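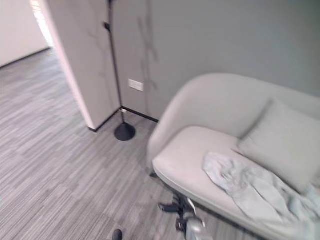

4. Laying the tiles

Read section 3 (Checking the subfloor) before you open any cartons. Kirnden carpet tiles must sit in the room, out of their cartons, for 24 hours before laying. Keep the heating or air conditioning at its usual setting during this time.

4.1 Find the starting point

1. Measure each of the two longer walls and mark the centre of both.
2. Snap a chalk line between the marks.
3. Snap a second line across the first at right angles. Check the angle with a builder's square.
4. Dry-lay one row of tiles from the crossing point to each wall. If the last tile in a row would be narrower than 171 mm, move the chalk line over by half a tile and check again.

Note: In a room with a doorway to another carpeted room, run the line through the opening. Joins that drift off line are most noticeable there.

4.2 Apply the tackifier

1. Stir the tub of Tutance tackifier for 3 minutes. Do not thin it.
2. Roll a thin, even coat over one half of the floor, working back towards the door.
3. Leave it until the colour changes from milky to clear.

CAUTION: Do not lay tiles while the tackifier is still milky. Moisture trapped under the backing can lift the edges and may leave an odour.

4.3 Lay the field

1. Place the first tile at the crossing point with the arrow on the back facing the main window.
2. Lay outwards in a stepped pyramid, keeping all arrows the same way. Monolithic laying is recommended for striped patterns – quarter-turn laying is suitable for plain colours only.
3. Brush the pile away from each join before you push the next tile up to it.
4. After every 6 tiles, check against the chalk line.

Do not kneel on a tile until the ones on each side of it are down.

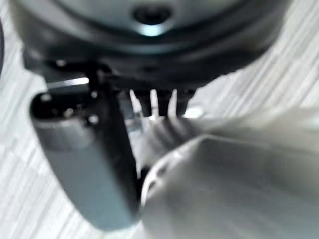
4.4 Cutting and edges

1. Lay a loose tile squarely on the last full tile in the row.
2. Place a third tile on top, pushed against the wall, and mark along its back edge.
3. Cut the loose tile from the back with a new hooked blade. Keep your free hand behind the cut.
4. Fit the cut edge to the wall, never against another tile.

Keep spare tiles flat, in their carton, with the batch label attached. Order code for replacement trim: Nullora 592.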